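About > Our Story > Who We Are

Hi there! I started Barbieri Bedding in Stirville with one sewing machine and a big pile of cotton I had no business buying. We make and sell sheets, quilted pads and pillowcases, and I still answer most of the emails myself (sorry if I'm slow in October, it's our crazy month!).
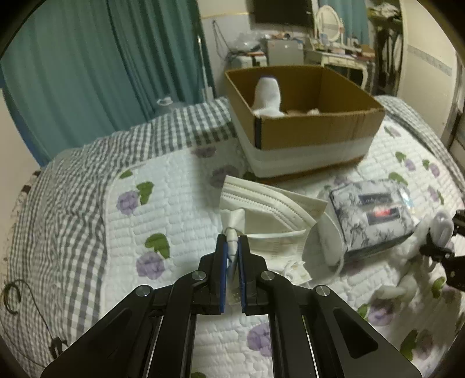

Checks on the sheet, quilting on top. 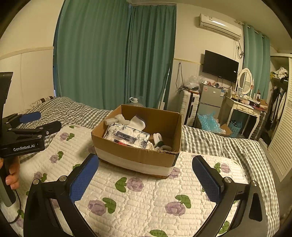
We moved into the old Nostard shoe shop when the orders outgrew my garage. It's 2,000 square feet, the heat is moody, and I love it. Last year we mailed out 3,932 orders, which still makes my head spin!

You get 60 days to sleep on anything you buy from us. If you don't like it, send it back, even if you've washed it. Shipping is free over $65, and if you're local, come by and feel the fabric first. Parking is around back.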